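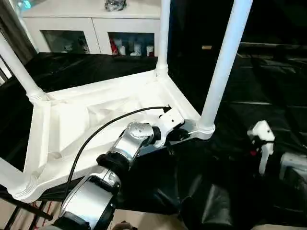

Minutes of the Poltberg Allotment Association, September meeting

Held in the back room of the Adcombe Arms, Wednesday, 7:00 p.m.

In the chair: Wafula Mugo
Minutes: Sekar Saragih
Apologies: plots 9, 22 and 31

1. Minutes of the last meeting

Accepted with one correction. Under item 5 the minutes said the members "welcomed" the new gate code system. Plot 12 asked for this to be changed to "were told about." Agreed.

2. Matters arising

Gate code. The code has been changed twice since July and the gate was still found open on most weekend mornings. Wafula said this shows the trouble is with people failing to shut the gate and no code will fix that. Plot 12 said she had pointed this out in July. The minute-taker confirms that she had.

Path by the lower plots. The bark chips put down in spring have mostly washed into the ditch. It was suggested that we put down more bark chips. Several members asked what would stop those from ending up in the ditch too. No answer was offered. Left until the spring.

Bonfires. Still allowed after 6:00 p.m. only. Plot 27 wanted it noted that his smoke blows away from the houses. Noted.

3. Water

This took up most of the evening.

Wafula reported that the water bill for the summer quarter came to $241, against a budget of $200. He put it down to the dry weeks and to the tap by the shed, which drips. The tap was mended in June by a member and has dripped since.

Sekar read out a letter from Tralard, who sell a metering system. They propose a meter on each standpipe, with readings sent to a phone. Their letter says sites like ours "typically see large savings in the first season." Members asked what a site like ours is, how large is large, and who had measured it. The letter does not say. There is a yearly fee, which appears on the second page in smaller type than the rest.

Points raised for the meters:
We would know which standpipe is using the most.
Leaks might be found sooner.
People may be more careful if they know someone is looking.

Points raised against:
We already know which standpipe is leaking. It is the one by the shed.
The overspend is $41. The first year's fee is more than that before anyone has dug a hole.
A standpipe is shared by several plots, so a reading will tell us that a group of people used water and leave them to argue about which one.
There is poor phone signal at the bottom of the site, and Tralard's letter skips over this.

Plot 3 felt the meeting was being too negative and that other associations have gone over to meters and are happy. Asked which ones, he said he would find out. Wafula said he would be glad to see a bill from before and a bill from after, from any site at all, and would change his mind if the numbers were good.

Decision: no meters for now. A plumber is to be asked for a price on replacing the shed tap with a new one. No further home repairs to the tap. Carried, 17 for, 4 against.

Action: Sekar to get the price. Plot 3 to come back with the names of any sites using meters.

4. Seed potatoes

The joint order was discussed. Last year's Beltrán variety was sold to us as blight resistant. Most members who grew it had blight by August. The supplier's reply — that resistant does not mean immune — was read out and not well received. Plot 22 sent word that hers were fine, though she lifted them in early July, before anyone's had blight, so it was felt this did not tell us much.

Members who want Beltrán again may put their names down. The rest of the order will be first earlies, which are out of the ground before it matters.

A sheet will be pinned up in the shed. Names without a plot number will not be ordered for. Last year there were three entries reading "same as before."

Action: Wafula to place the order once the sheet is full.

5. Slug trial

Plot 14 gave her results. She laid crushed eggshell around one row of lettuce, copper tape around a second, and left the third alone. The third row did best. She accepts that it is also the row furthest from the hedge. It was agreed that this proves very little, but that it is still more than any of us had to go on before. She will swap the rows next year.

Plot 27 said beer traps work. He was asked if he had tried a row without them. He had not.

6. Compost heap

The shared heap is not heating up. A load of activator was bought in May on the strength of the wording on the bag. Sekar could see no difference. Plot 12 thinks the heap is too dry and has too many woody stems in it, and offered to turn and water it for a month if people stop throwing whole cabbage stalks on top. Accepted with thanks.

No more activator to be bought.

Reminder: no cooked food, no couch grass roots, no plastic pots. A tray of plastic pots was dug out in August, labels and all. The labels were legible and the plot holder has been spoken to.

7. Vacant plots

Two plots are free. The waiting list is long on paper, but when Wafula rang the first names on it most had moved, taken up golf or forgotten they had ever signed. He doubts the list is worth much and wants to start again from scratch. Some members were uneasy about this. Agreed that everyone on the list gets one letter, with until the end of next month to reply, and that names with no reply are removed.

Action: Sekar to write the letter.

8. Any other business

The shed lock sticks. Lift the door while turning the key.

Plot 31 has offered surplus rhubarb crowns, to be collected from his plot. Variety not known.

A member asked if the produce show could have a prize for the largest marrow again. Wafula said nobody eats them. Put to a vote and the prize is back.

Meeting closed at 8:50 p.m. Next meeting in the same room, same time, unless the quiz league has booked it.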